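Newsletter > Club Pages > Tea Table

Print this page | E-mail to a friend

Tea Table: small cups, short steeping

Dear members,

In October we start again with the Saturday tea table, and several of you asked me to write down what I explained last time. I am still learning many things about tea myself, so please take this as notes from one beginner who is a little ahead of the others.

For our table we use a small teapot with plenty of leaf in it, and we pour the same leaves many times. For oolong I put 7 grams in the pot. The first water I pour away quickly. The second I leave for 12 seconds, and after that each one a little longer, until the flavour becomes thin. With a good tea you can sit with one pot for 45 minutes and still find something new in it.

The tea does not go from the pot directly to the cups. It goes first into the pitcher, which is called a fairness cup. I like this name very much. The tea at the bottom of the pot is always stronger than the tea on top, and in the pitcher it is mixed, so every guest has the same colour and the same taste. At my grandmother's home we had one big pot and the last cup was always bitter — it was always for my uncle.
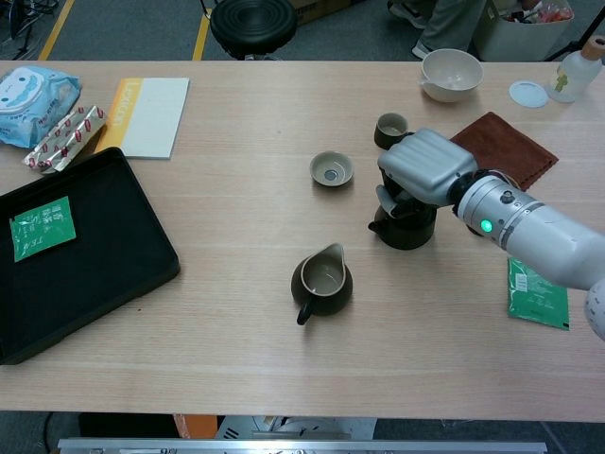
Teapot, cup and fairness cup on the table, with the folded towel close by.

A towel is more important than people think. The bottom of the pot drips, the pitcher drips, and the beginner's hand also drips. Keep it folded, and choose a dark or brown colour if you can, as tea stains do not wash out of white cotton. I ruined two of my neighbour's good napkins before I learned this.

For the lid, please find one place on the table and always put it there. In the spring we had a lid roll to the floor while everybody was talking. Flat lids are safer for us.

Please also write notes. A plain notebook is enough: the name of the tea, how long you steeped it, and one or two words about the smell. Aurelia Berchtold wrote "wet garden" next to one tea and I still remember exactly which one it was.

We have room for 4 new people at the October table. Bring your own cup if you have a favourite one, and tea in small packets is welcome for sharing. Please do not wear strong perfume. We begin at the usual time and the kettle is already there.

Rupert Nägeli

Comments

Marlene: Thank you Rupert. Can I use the same leaves for green tea so many times, or is it only for oolong?

Rupert N.: You can, but fewer times, and with cooler water. Three is good.

Aurelia B.: It did smell like a wet garden! I will come and bring the same one.

Print | E-mail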